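Millberg Home Help > Kitchen and Dining > Storage

Metal utensil stand leans and leaves marks on foam board table top

Asked by Rodrigo Sampaio in March
Viewed 1259 times
3 answers

I have a stainless steel utensil stand, bought secondhand, so no box and no instructions. It has a wide round base, a thin rod up the middle, and a round disk at the top with a little ball on it. I keep my long-handled utensils on it. It sits on a table with a wood edge and a big foam board laid over the top. The board has a faint grid on it, which I use for cutting and measuring when the table isn't doing kitchen duty.

There are two problems. First, the rod leans once the heavier utensils are on. It isn't dramatic, but I don't trust it. I have turned the rod by hand as far as it will go and it still has some play where it meets the base. Second, the board is picking up smudges and small stains, and I don't know what I can clean it with. I tried a kitchen degreaser on one corner and it started to take the grid lines off, so I stopped. 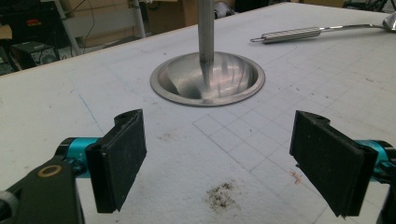 The bottom of the stand on the board, with one of the utensils lying next to it.

The stains are mostly brown and gray. One small one is reddish and I have no idea what it is. I would like to keep the board if I can. The stand I am less attached to, but the utensils are too long for my drawers and I don't have a good wall to hang a rail on.

I did look at the Urnar countertop crock. It seemed too short for the handles I have.

 I take a utensil off and lay it down on the board while I cook, then put it back, so the board gets wiped several times a day.
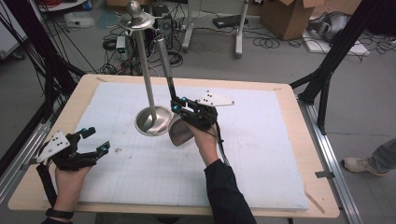 The lean is worst when everything ends up on the same side. If I spread things out it stands fairly straight, but other people use this kitchen too and they put things back wherever. I would rather fix the stand than train the household. The table itself is level, I checked that with a bubble level both ways.

Answer 1 (accepted)

Turn the stand over and look at the underside of the base. On a lot of these the rod is held by a screw coming up from below, and turning the rod by hand does very little if that screw is loose. Take everything off, lay the stand on a towel, hold the rod still and tighten the screw. If it works loose again, put a spring washer under the head. Hardware stores sell them loose and you can bring the screw with you to match the size.

If there is no screw and the rod just threads into the base, unscrew it all the way, clean out the threads with an old toothbrush, and wrap the rod threads with plumber's tape before you put it back. Two or three turns is enough. That takes up the play.

For balance, put the heaviest utensil on first and the next heaviest straight across from it. I know you said other people use it. You could also take the worst one off the stand altogether and give it another home. Mine was a big ladle, and the stand has behaved since it moved to a jar.

For the board — skip the degreaser. Brush off any crumbs or grit first, dry, or you will rub them in. Then a cloth barely damp with water and a drop of dish soap. Blot, don't scrub. Don't leave water sitting on it, especially along the edges, where foam board swells. Anything that has soaked into the surface is probably there to stay.

Answer 2

Just get a heavier stand. I have the Sabbagh one and it doesn't move. The cheap ones all lean sooner or later.

Answer 3

Agree with the first answer on the screw. On the board, I would stop putting kitchen things straight on it. Get a clear vinyl sheet cut to size and lay it over the top. You still see the grid and you can wipe the vinyl with whatever you like. I left mine unrolled for 30 minutes in a warm room before trimming it and it lay flat.

A white eraser, the school kind, will lift gray metal marks from a smooth board. Go lightly near the lines and try it in a corner first. It did nothing for tomato or tea on mine.

Also put felt or thin rubber under the stand. I cut 4 small pads from a shelf liner. Rubber grips better but some dark rubber leaves its own mark, so use a light color.

Comment from Rodrigo Sampaio

There was a screw under the base and it was loose. I tightened it and the rod has no play now. Going to look for a spring washer this week. The eraser worked on the gray marks. The reddish one hasn't changed.

Was this page helpful? Yes / No
Related: Removing rust spots from a steel ladle
Related: Drawer inserts for long utensils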